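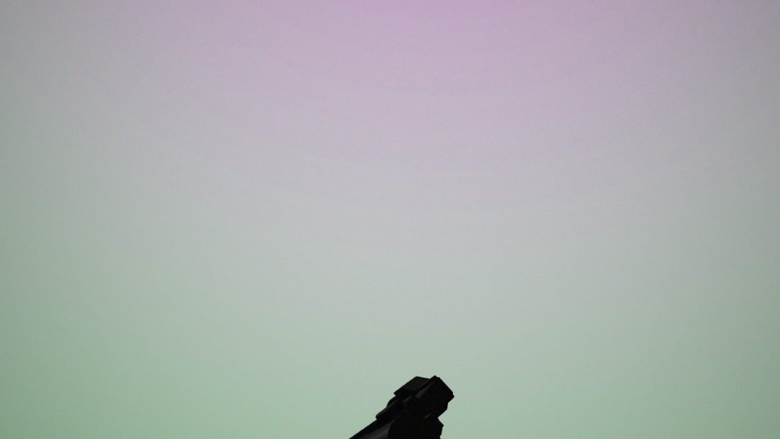

About Disis

Disis prepares demonstration data for arm manufacturers and university labs. An operator drives the arm through a task by remote control, first in simulation, and the joint positions and camera views are stored together.

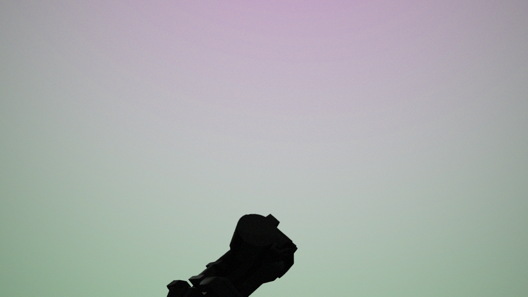

Marisa Guerra and Ermanno Cirillo founded the company to record short handling tasks. Each task is recorded 200 times, by at least four operators. Failed attempts are kept and labeled.
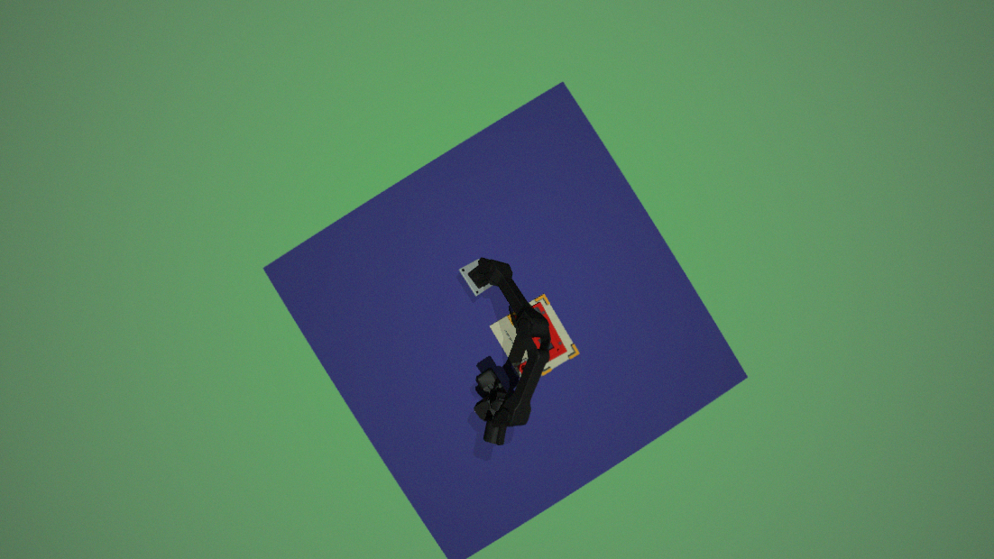 Scene setup is the responsibility of Loredana Bassi. Start positions are fixed before an operator takes control. The overhead view is used to check the layout: the black arm, the red and white card partly under its links, and the bare blue platform on all sides.

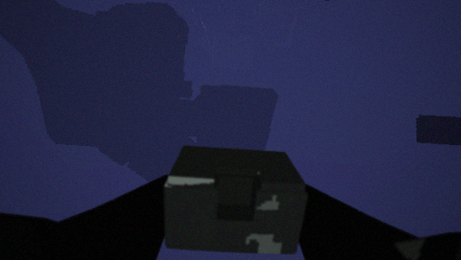

Grasp review is done by Graziella Rizzi from the close view. She marks the first step at which both fingers hold the object. A dark gray cube between two black fingers leaves little contrast at the contact edges, and such recordings are also checked against the finger position log.

The current library, Fontana, holds 153 tasks. Access requests go to Ainhoa Esteban.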